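I've been trying to eat more fruit before the cold sets in, and the market in Foren is making it way too easy (two bags for 3 dollars, come on!).

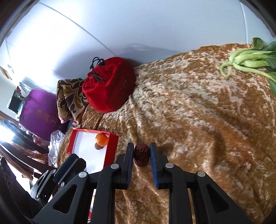

One mandarin, one date.

Dates are my new four o'clock snack, chopped into yogurt with a little salt. My old one was cookies, so I'm calling it progress.

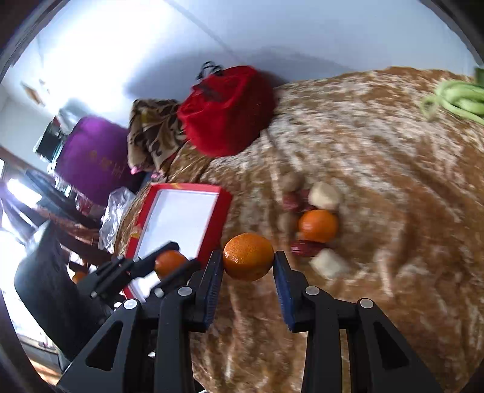
Clemden, 23/10/2024

Small mandarins are sweeter, I swear. I'm saving the peels for tea, and in December I want to try marmalade again. Last year's never set!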